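Section 8. Setting up the electronic lockbox for showings

Read this section before you hang the Murthy lockbox on a listed property. You will need the unit key, the shackle code from your Brirkcombe office, and a phone with the agent app installed.

1. Open the app and tap Add Lockbox.
2. Enter the serial number from the back of the box. Boxes issued by the Andthorpe office start with 910.
3. Type the shackle code and press down on the shackle until it releases.
4. Place the key in the tray with the tag facing up. The tray holds up to 110 grams.
5. Close the tray and hang the box on the railing or door handle.

Note: For condominium units, ask the building manager where boxes are allowed. Some buildings, Bonau Court among them, permit them only at the side entrance.

6. Set the showing hours. The default is 9 a.m. to 7 p.m. 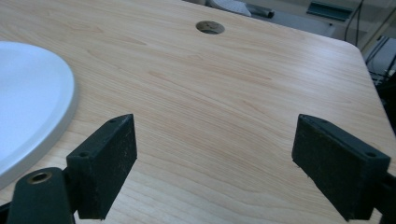 7. Choose who gets access — all member agents, or by appointment only.
8. Tap Save and open the box once with your own code as a test.

Caution: Do not leave alarm codes in the key tray. Send them through the app.

The entry log keeps the last 100 openings. For older records, write to Áine Gallagher at the Brirkcombe office.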